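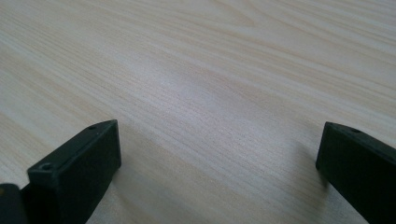 Woltik Series W Inline Strainers

Woltik Y-pattern strainers protect pumps, meters and control valves from scale, weld slag and pipe debris. Bodies are supplied in ductile iron, bronze or 316 stainless steel, with threaded ends to 50 mm and flanged ends from 65 mm up. All sizes can be mounted in horizontal lines, or in vertical lines with downward flow.

Screens

The standard screen is perforated 304 stainless steel. Mesh liners are available for finer duty, down to 200 mesh. Liners are spot welded to the perforated screen and can't be replaced separately. For steam service, specify the unlined screen unless the downstream equipment maker asks for something finer.

Covers and blow-off

Threaded covers are fitted to sizes up to 50 mm and bolted covers to everything larger. Each cover is tapped for a blow-off connection and shipped with a plug. A Kamari ball valve can be factory fitted in place of the plug; add suffix K to the part number. Allow clearance below the cover equal to the full length of the screen. 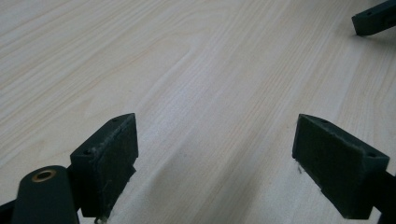

Screen removal is done with the line isolated, depressurized and drained. Back off the cover evenly, withdraw the screen along its own axis and set it down on a clean, flat surface; a smooth, light-coloured tabletop makes it easier to find loose scale and gasket fragments than a dark bench does. Brush from the outside in, then flush. Do not use a wire wheel on mesh liners. Fit a new cover gasket at every opening and tighten bolts in a cross pattern to the value on the body tag.

Pressure drop

Published curves are for clean water with a clean, unlined screen. Clean the screen when differential pressure reaches twice the value recorded at commissioning. Pressure taps on both sides of the screen are optional on flanged bodies.

Replacement parts

W-66 Cover gasket, graphite
W-841 Perforated screen, 80 mm body
W-3000 Bolt set, flanged bodies, zinc plated

Screens from the former Malinowski range fit Series W bodies up to 50 mm. Larger Malinowski screens have a different seat angle and will not seal.

Ordering

State body material, size, end connection, screen opening and any suffixes. Stocked through Funby; non-stock liners are made to order. Technical inquiries: Diễm Thân, Flow Products.

Data sheet revised 28 November 2023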